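Seeing Grey: A Project Report on the Late Still Lifes of Escobedo
Second-year module, Looking and Writing
Sep 25, 2024

1. What I set out to do

The Rikholm gallery owns 7 paintings by Escobedo, all of jars, and hangs them in a corridor between the café and the toilets. My plan was to write 3,000 words on why they get so little attention. My tutor pointed out that the corridor might be the answer, and suggested I look at the paint.

I visited in March and sat with each picture for as long as the bench allowed. Escobedo lays down a cold white ground, then drags a thin grey across it while refusing to finish the edges. The jars look as if they are thinking of leaving. 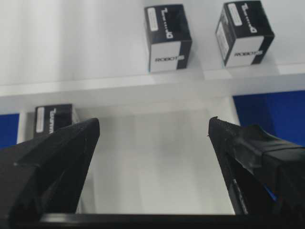
Boxes on a white ledge, two of them lettered upside down or nearly so.

2. Method

I kept a notebook and made one drawing per visit, none of which I am submitting. I also read the Gistska catalogue, which devotes six pages to Escobedo and four of those to the frames. It calls the greys "silvery". They are the colour of dishwater, and I mean this as praise.

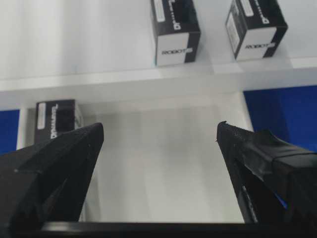

The catalogue also argues that the jars stand for members of the painter's family. I tried hard to see this. The tall one could be an aunt, I suppose, but the evidence offered is that it is tall.

3. Findings

The early jars have shadows and the late ones do not. In the last picture, Table with Bronico Tin, the only dark passage is the tin itself, painted so flatly that it reads as a hole in the table. I think this was deliberate. The catalogue thinks it was damp.

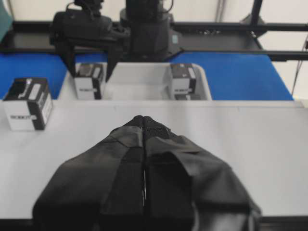
Black over pale grey tabletop.

4. Problems

My first draft used the word "liminal" in every section and has been cut by 1,000 words. I also spent a week on a theory about the signatures – they get smaller – before learning that two had been trimmed by a framer.

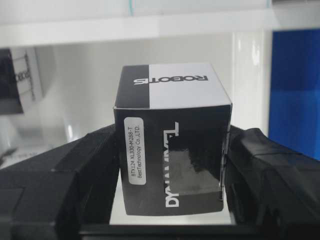 5. What I would do differently

Visit in the morning, when the corridor light is better and the café is shut. Read the catalogue last.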